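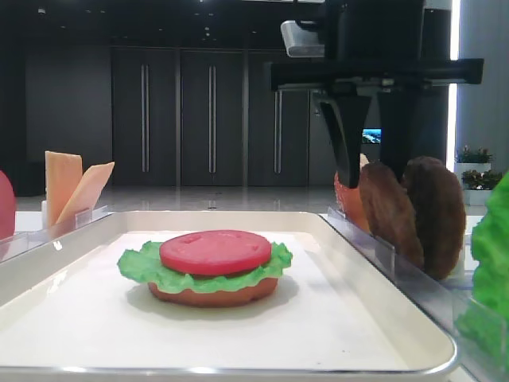

分类：工作间小窍门 > 机器与工具保养
12/26/22　文：Witusness 工作间编辑

桌面机械臂工位的日常摆放与保养

Turkham 展厅里的叠汉堡工位开着的时候多，停下来的时候少，毛病也大多出在小地方：支架挪了一点，夹指上沾了灰，托盘被人擦完没放回原位。下面是我们平时的做法，按顺手的程度写，先后不必照搬。同样是一台机械臂配几个料架、一个托盘的工位，基本都能用。

开工前先擦台面

台面用拧干的超细纤维布擦，从里往外，一遍就够。白色台面上的小黑点要看清楚是污渍还是划痕，污渍用中性洗洁精兑温水点擦，划痕不用管。不要用钢丝球，也不要用带磨料的去污膏。擦台面的时候支架不要拿起来，绕着底座擦。一定要拿，就先用铅笔在底座四角描线。

台面擦完等它干透再上电。急着用的话拿一块干布再走一遍，别用吹风机的热风对着亚克力吹。

透明支架

亚克力最怕酒精。消毒湿巾、玻璃水里多半都含酒精，擦几次看不出什么，过一阵子边缘就会起细裂纹。我们只用清水，脏得厉害时加一滴洗洁精，再用清水过一遍。

有细划痕的支架可以留着用，只要料件放上去不晃。划痕集中在料件靠着的那一面时，把支架换个位置，放到料件比较轻的那一格。Plekis 的塑料抛光膏我们试过，浅的能去掉，深的没有用，抛完还要洗干净，残留的膏会让料件打滑。

底座下面的双面胶每 30 天换一次。旧胶用塑料刮片慢慢推，推不动就滴一点食用油，等几分钟再推，最后用洗洁精把油擦净。新胶贴好以后用手掌压住，当天不要上料，第二天早上再用。 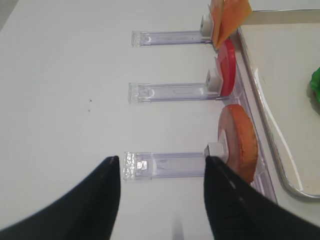 腕部相机视角：三个透明支架依次排开，最近的一个在两根夹指之间。

支架怎么对齐

先定最靠近机械臂的那一个，再往外排。用一把钢尺靠着支架端头的白色小块，几个小块的边应该在同一条直线上。尺子拿开以后从腕部相机的画面里再看一遍，肉眼觉得齐的，画面里常常还差一点，以画面为准。

对齐以后料件也要一个一个放。圆片立着靠在小块上，底边落稳，松手等一下，自己不滑才算放好。方片比圆片容易歪，放完从侧面看一眼，两片之间要留出夹指能进去的空。放料的人最好固定用同一只手，左右手换着来，角度会有差别。

我们在墙上贴了一张对好之后的照片，谁放料谁照着比。照片每次改动布局以后重拍，旧的撕掉，别两张贴在一起。

夹指

夹指每天收工时擦一次，干布就行。重点是指尖内侧，料件上的浮灰和手上的油都会留在这里。发亮的地方用手指摸一下，滑的就用微湿的布再擦，擦完仍旧滑，多半是表面磨平了，该换指套或者贴片。

换的时候两边一起换。只换一边，夹薄片会往旧的那边偏。Fawzy 的贴片背胶比较硬，天冷的时候先放在口袋里捂一会儿再贴，贴完用夹子夹住，夹子下面垫一层纸。

螺丝用扭力螺丝刀拧，按说明书给的数来，没有扭力螺丝刀就别凭手感往死里拧。每根夹指拧好以后拿油性笔在螺丝头和座子之间画一道线，以后线错开了，一眼就知道是松了。

手动模式下把夹指慢慢合拢，看两个指尖是不是同时碰到一起。中间夹一张便签纸，合上以后轻轻抽，纸应该抽不动，也不应该被压破。

腕部相机

镜头用气吹，吹不掉再用镜头纸，不要拿衣角擦。相机线每次检查时顺着摸一遍，从插头摸到第一个扎带。扎带不要勒太紧，线在里面能轻轻转动就行。

工位旁边如果有直射的灯，或者地面反光很强，上午和晚上各看一次画面。料件边缘发白、看不出弧度，就把灯转开一点。红色和橙色的料件放在一起时最容易受灯光影响，调灯的时候先看这两种。

托盘

托盘四边有卷沿，灰尘和碎屑喜欢积在沿的内侧。用旧牙刷沿着边刷一圈，再用布擦。托盘底下贴四小片防滑垫，一个角一片，厚薄要一样。换过防滑垫以后高度会变，哪怕换的是同一个牌子的，也要重新测一次放料高度。

测高度不用什么工具。先只放最底下的面包，手动把夹爪降到平时松手的位置，看夹指离面包还有多少空。再把生菜放上去看一次。生菜的边是卷的，放得不正会把上面一层顶歪，所以这一层要多试几回。番茄片平，放好以后轻轻按一下，不翘就可以接着往上叠。

食品模型的清洗

模型每周洗一次。温水，中性洗洁精，软毛刷，褶子里面也要刷到。洗完立着晾，下面垫干毛巾，不要叠放，也不要放在暖气上。带水的模型不能上架，水会留在支架的槽里，过几天就是一圈白印。

颜色深的和颜色浅的分开洗。我们有一片奶酪就是跟别的东西泡在一个盆里染了颜色，后来再也没洗出来，只好当练习件用。

裂了口的模型不要用胶水粘了再上工位，胶会鼓出来一条棱，夹的时候偏。放到备件盒里写上日期，凑够几件一起补货。

停机几天再开

展厅放假或者八月设备间检修的时候，工位会停一阵子。停之前把料件全部收进盒子，夹爪升到高处，托盘擦干，整台用旧床单盖上。床单要洗过的，掉毛的毯子不行。

重新开机先空走 7 遍，速度调低，人站在急停旁边听声音。没有异响再上料，上料以后照平时的顺序叠 13 个，中间掉一次就停下来查支架，掉在同一层的先查那一层的料件。全部叠完，速度才往上调，先到 70%，当天就用这个速度，第二天再恢复正常。

手要伸进工位之前按急停，这一条不管多熟都一样。拿掉在托盘里的东西也算。

备件盒里放什么

双面胶一卷，防滑垫一张，贴片两副，镜头纸，气吹，塑料刮片，油性笔，便签纸，短钢尺，干净的布。螺丝单独装一个小袋，袋子上写规格。用掉什么当天记在盒盖里面的纸上，月底照着纸补。

布要分颜色，擦台面的和擦夹指的不要混。我们是蓝的擦台面，黄的擦夹指，洗的时候也分开，不加柔顺剂。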